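Cruzado reissue, 24-bit files: which master is this?
Music > Rock > Releases and Pressings

fennimore_k
The Cruzado album "Flusstead" came out again on Genton in March, LP and download. I have the original CD and bought the 24-bit files last night. The sleeve credits Davoud Ghorbani with the remaster, and the notes say "from the original tapes." The files sound close to the CD to me, only louder. Does anyone know what was used as the source?

lowpass
Same transfer as the CD, in my opinion. The dropout in the left channel before the second chorus of the title track is in both. If they had gone back to the tape and baked it, that would have been patched or at least sounded different.

hkz
A dropout on the tape will be in every transfer of the tape. It proves nothing about which transfer you are hearing.

lowpass
The length and depth of it match. A fresh pass on a different machine would not give you the same envelope.

hkz
It would if the oxide is missing.

brackenridge
The CD was mastered by Hamidreza Kazemi for Cenen, which was the band's label at the time. Genton picked up the catalog later. What I don't know is whether they got tapes or a box of production copies. Catalog sales vary a lot on this. The reissue has catalog number 2147 and the matrix on my LP reads 2147-A with no cutting initials.

fennimore_k
No initials on mine either. Side B has a scratched-out number before the 2147.

stylus_down
The LP is a separate question. It was probably cut from the same files, but the bass is summed to mono below a certain point, so you can't compare it directly with the download. Stick to CD against files.

I ran both through a spectrum analyzer. Method: ripped the CD, converted the 24-bit files down to the CD rate, matched levels on the drum intro, lined up to the sample, looked at the long-term average for each track. Results:

Everything on the new files is up at the low end, with a broad shelf starting at 300 Hz and going down. The top is nearly unchanged. There is energy above the CD's cutoff in the original 24-bit files, and it falls off smoothly, which is what I would expect from tape. An upsampled CD would show a wall there. So the files are not the CD master with extra bits.

lowpass
Energy above the cutoff can come from the limiter. Clipping makes harmonics. Did you check a quiet passage?

stylus_down
Yes. Track 2, the acoustic opening, nowhere near the limiter. Still there, at a low level. Tape hiss carries on up past the CD limit as well.

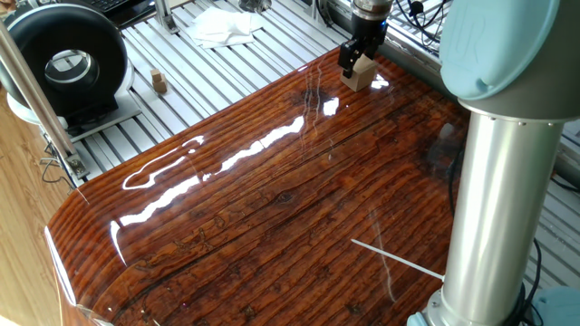
The one thing I can't explain is the speed. The new title track runs slightly slow against the CD, and the drift is not constant. If I line up the first snare hit, the last one is late, but the middle of the song is closer than a straight line between the two would predict. Two digital copies of one transfer would not do that. Two separate tape passes would.

hkz
Then that settles it. New transfer.

lowpass
It settles that there were two passes. It doesn't say the second one was off the master. A safety copy would give you hiss, drift and ultrasonic content too, plus whatever wow the copying deck added. "Original tapes" is used loosely on sleeves.

brackenridge
Agree with lowpass on that part. A production copy made for Cenen would count as an original tape by some people's standards. It would also carry the dropout if the master already had it.

stylus_down
Fair. I can compare hiss level in the gap before track 2. A copy should be noisier by a few dB, assuming the CD came off the master, and we don't know that either.

fennimore_k
I wrote to Genton through the contact form. Reply received 30 October 2020, pasting the relevant part: "The transfer was made for this edition from quarter-inch stereo reels held in our archive. No digital source was used." It doesn't say which generation.

hkz
Quarter-inch stereo reels could be either.

lowpass
I'll concede the new transfer. I still prefer the CD. The low shelf covers the bass guitar on side two and the added level does nothing for the drums.

stylus_down
Pull 2 dB out below 300 Hz and try again. On my system that gets it most of the way back to the CD balance, and the cymbals decay more cleanly on the files.

lowpass
Tried it on the title track. Better. The snare is still flat.

fennimore_k
Can someone with the first Cenen LP post the matrix? Mine is the CD only.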